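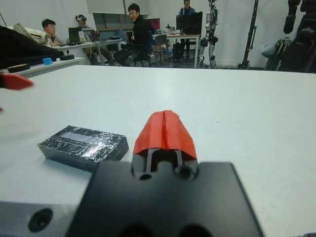

Page last changed: October

Running a shared room: Begoña Salcedo on tables, parcels and chairs

Begoña Salcedo has managed room 709 at Larnullow for six years. It is a shared work room, with white tables, desks at the back and a window across the far wall. She orders the furniture, signs for the deliveries and decides what goes in the storage closet. We talked at one of the tables, before lunch, while people were working.

Her first change was the tables. The room used to have brown ones, and small dark parts got lost on them. "People would be on their knees looking for a screw that was on the table the whole time," she said. "On white you see it. You also see every coffee ring, so they get wiped more often."

The cleaning is simple. Each table gets a damp cloth at the end of the day, then a dry one. Tape residue comes off with a plastic scraper and some rubbing alcohol. She doesn't allow knives on the bare surface and keeps a stack of cutting mats by the door. Two of the tabletops have already been replaced, both after someone opened a carton without a mat.

Much of her time goes to packages. Last year she logged 200 of them for the room, from small boxes to a pallet of shelving. A black box done up in shiny wrapping was on the table, with a pale label on top, and I asked how she likes to see things wrapped.

"Tight, and with the label flat on the largest side," she said. "If the label goes over a fold, it tears, and then I'm reading half an address." She prefers a label that stays on until the contents have been checked against the order. After that it goes into a folder. Her folders are sorted by supplier. The thickest is for Soltani, which sends the room its tape, bags and mailers. Edovix, which supplies the chairs, takes up only a few pages.

The chairs were a longer story. Salcedo wanted every seat in the room to be the same, so that no one would fight over the good ones. The budget covered 40, and they came in two deliveries a month apart. "By the time the second lot arrived, people had put their names on the first," she said. She took the names off over a lunch break and mixed both lots together.

She doesn't have a rule about where people sit. Some want a desk and a monitor, some bring a laptop, and some pull a chair out into the open floor. What she does ask is that bags and jackets stay off the front tables, a request she repeats every few weeks. "A bag takes up the same space as a person working," she said.

The blinds are her next job. They were in the room when she came, and she would like a set that can be worked in sections, so one end can be dark while the other has daylight. She has a quote from Nusten and is waiting for a second.

I asked what she would do differently if she were setting up the room again. She thought about the outlets first – there are too few along the middle – and then about the closet.

"I'd make it twice as deep," she said. "We keep the empty boxes for returns, and they fill it by spring. Then they end up under the tables, and I have to go around asking whose they are."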